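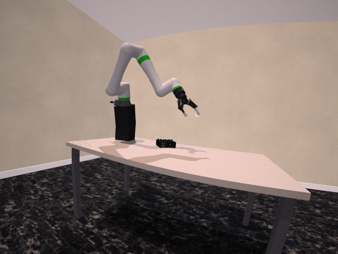

Trying the arm before it arrives

By the newsletter desk, December

Rerner sells a service called Wavow, which lets a small firm try out a robot arm in a simulated room before it pays for a real one. The developer who looks after it spoke to us one afternoon, shortly after the latest version went out to customers.

The idea came from a failed order. "We had a customer who bought an arm, bolted it down and then found it couldn't reach the back of the bench," she said. "They lost 14 weeks sorting it out. The arm was fine. The bench was in the wrong place."

A customer sends in the size of the table, the height of the mount and a rough plan of the room. Rerner builds the model and sends back a link. After that the customer can move the arm about, change the gripper and save each position. The basic plan costs £296 a month, and a plan with help by telephone costs £379.
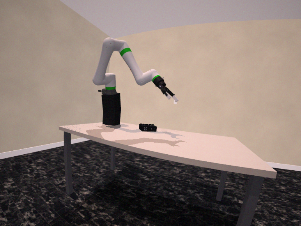
"Most people start by opening and closing the gripper," she said. "Then they try to reach something small, and they learn a lot in the first hour. The usual surprise is the elbow. Everyone watches the fingers and forgets that the elbow has to go somewhere too."

We asked how close the simulation comes to the real thing. She was careful with her answer. Reach and clearance are good, she said, and she would plan a bench from them. Grip is harder. Soft packaging and anything with a loose lid still need a test on real equipment, and Rerner tells customers so before they sign.

Gunn, a repair firm that took part in the trial, ran around 800 moves before choosing where to put its arm. It ended up with a taller mount than it had planned — and a shorter table.

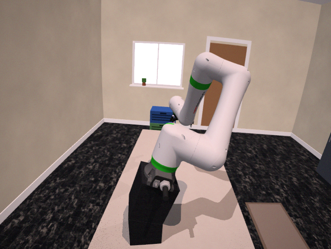 Rerner simulation, rendered room

The team chose to put ordinary furniture into its rooms at an early stage. "A bare room tells you whether the arm works," the developer said. "A room with a door and a window makes you ask who is going to walk past it."

Customers can view the same set-up from more than one side, and she advises them to do it every time. A position that looks clear from the front may hide the gripper completely from another angle.

There are complaints. Saved positions can't yet be shared between two accounts, and the shadows slow down older laptops. The first of these is being worked on. For the second, she suggests turning the shadows off.

Asked whether a customer had ever tried the service and then decided against buying an arm, she said yes, several. "They paid for a month and saved the price of a robot. I don't mind that."

Related items
Choosing a mount height for a small bench
Gunn moves its repair bench
Wavow: changes to saved positions
Midwood office opening hours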